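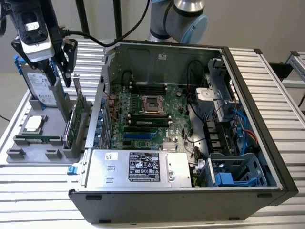 Beschaffungsplanung für Montagezellen

Als Beschaffungsplanung für Montagezellen bezeichnet man die Auswahl, Kostenschätzung und zeitliche Einordnung aller Geräte, die man braucht, um kleinteilige Montagearbeiten an einem Roboterarbeitsplatz ausführen zu lassen. Der Begriff wird vor allem bei Zellen für Elektronik verwendet, also dort, wo Speichermodule, Steckkarten, Prozessoren oder Laufwerke in ein Gehäuse eingesetzt oder aus ihm entnommen werden. Im weiteren Sinn gehören auch Verschleißteile, Übungsmaterial und Einrichtungsstunden dazu, und wer schon einmal eine solche Zelle durch ein ganzes Haushaltsjahr begleitet hat, weiß, dass gerade diese Posten gern ein wenig stiefmütterlich behandelt werden.

Abgrenzung

Von der klassischen Anlagenplanung in der Serienfertigung unterscheidet sich die Planung kleiner Zellen durch die geringe Stückzahl und die häufigen Umbauten. Eine Serienlinie wird für ein Produkt ausgelegt und läuft dann, wenn alles gut geht, jahrelang so weiter. In einer kleinen Zelle liegt heute ein Bürorechner auf dem Tisch und nach dem Umbau vielleicht ein Netzteilgehäuse oder ein Schaltkasten. Entsprechend zählt bei der Auswahl die Umrüstbarkeit oft mehr als die Taktzeit, und ein etwas langsamerer Arm mit einem gut zugänglichen Werkzeugflansch kann durchaus die glücklichere Wahl sein.

Bestandteile des Budgets

Üblich ist eine Gliederung in Arm und Steuerung, Greifer, Kameras, Tisch und Gestell, Ablagen sowie Werkstücke. Die beiden ersten Posten werden meist zusammen angefragt, weil Greiferbacken und Anschlüsse zum Arm passen müssen. Bei Steckkarten und Speichermodulen kommt es auf schmale Finger an, die zwischen benachbarte Bauteile reichen, ohne an Kondensatoren oder Kabeln hängen zu bleiben. Eine Kamera am Handgelenk erleichtert das Anfahren der Steckplätze, nimmt aber Bauraum weg, und sie sollte schon in der ersten Maßskizze eingetragen sein und keinesfalls erst nach der Bestellung.

Für den Tisch haben sich Aluminiumprofile bewährt. Sie sind in der Anschaffung teurer als eine einfache Platte, doch lassen sich Anschläge, Pfosten und Halterungen darauf ohne Bohren versetzen, was sich nach dem zweiten oder dritten Umbau erfreulich bemerkbar macht. Ob ein zweiter Arm gleich mitbestellt wird, ist eine alte Streitfrage. Dafür spricht, dass viele Handgriffe am offenen Gehäuse einen Partner brauchen, der ein Kabel beiseitehält oder ein Blech stützt. Dagegen spricht neben dem Preis die Kollisionsprüfung, deren Aufwand in Angeboten leicht untergeht.

Ablagen und Vorrichtungen

Ablagen für Einzelteile kosten wenig und entscheiden doch über einen großen Teil der späteren Zuverlässigkeit. Verbreitet sind Kunststoffplatten mit Taschen und Schlitzen, in denen jedes Bauteil eine feste Lage hat: der Prozessor flach, die Karte hochkant, das Laufwerk stehend. In der Projektbeschreibung Nara, die in Lehrunterlagen zur Zellenplanung gern herangezogen wird, sind für einen Satz Ablagen 78 Euro Material angesetzt, für Konstruktion und Nacharbeit dagegen 313 Euro. Das Verhältnis überrascht viele, die zum ersten Mal planen. Es erklärt sich durch die Probestücke, die man braucht, bis ein Schlitz das Teil sicher hält und der Greifer es trotzdem ohne Klemmen herausbekommt. 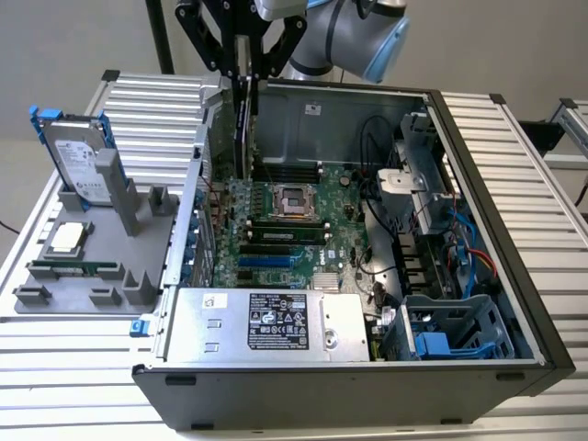 Werkstücke und Ersatzteile

Zum Erproben werden in der Regel gebrauchte Rechner angeschafft, möglichst mehrere vom selben Modell. Steckplätze und Kontakte altern bei häufigem Stecken, und eine Speicherbank, die im Alltag vielleicht dreimal benutzt worden wäre, erlebt in einer Versuchszelle leicht ein Vielfaches davon. Der Planungsansatz von Nara sieht 600 Steckvorgänge je Hauptplatine vor, danach wird sie vorsorglich getauscht. Besonders empfindlich sind offene Prozessorsockel; verbogene Kontaktfedern lassen sich nur mit sehr viel Geduld richten. Es empfiehlt sich, beim Händler gleich nach einzelnen Platinen zu fragen, denn ganze Rechner nehmen viel Lagerplatz ein. Für ein Gebrauchtgerät samt Versand nennt dieselbe Aufstellung 163 Euro.

Kleinteile wie Verriegelungen, Laufwerksrahmen und Datenkabel fasst man am besten in einem Sammelposten zusammen. Einzeln aufgeführt machen sie die Liste unübersichtlich, und erfahrungsgemäß fehlt am Ende doch genau der Rahmen, der zum vorhandenen Laufwerkskäfig passt.

Angebotsvergleich

Für den Vergleich von Angeboten sind zwei Verfahren gebräuchlich. Beim Verfahren nach Furnska werden alle Posten auf eine gemeinsame Nutzungsdauer umgelegt, sodass ein teurer Greifer mit tauschbaren Fingern neben einem billigen ohne Ersatzteilversorgung fair bewertet werden kann. Das Systemhaus Sukprasert arbeitet dagegen mit Ausbaustufen: Jede Stufe muss für sich lauffähig sein, und erst nach ihrer Abnahme werden Mittel für die nächste freigegeben. Das zweite Verfahren kommt Einrichtungen mit jährlichem Haushalt entgegen, verlangt aber, dass Tischgröße, Stromversorgung und Steuerungsschrank von Anfang an für die letzte Stufe bemessen sind.

Zeitliche Planung

Anfragen werden häufig im Mai gestellt, damit die Lieferung noch ins laufende Haushaltsjahr fällt. Arm und Steuerung bestimmen dabei meist den Terminplan, während Profile und Ablagen vorher aufgebaut und mit von Hand geführten Teilen geprüft werden können. Zwischen Aufbau und Abnahme sollte Luft für das Einmessen der Kameras bleiben.

Siehe auch: Greiferauswahl, Teileablage, Umrüstzeit, Planungsbogen Tustska

Letzte Bearbeitung: 2024-10-03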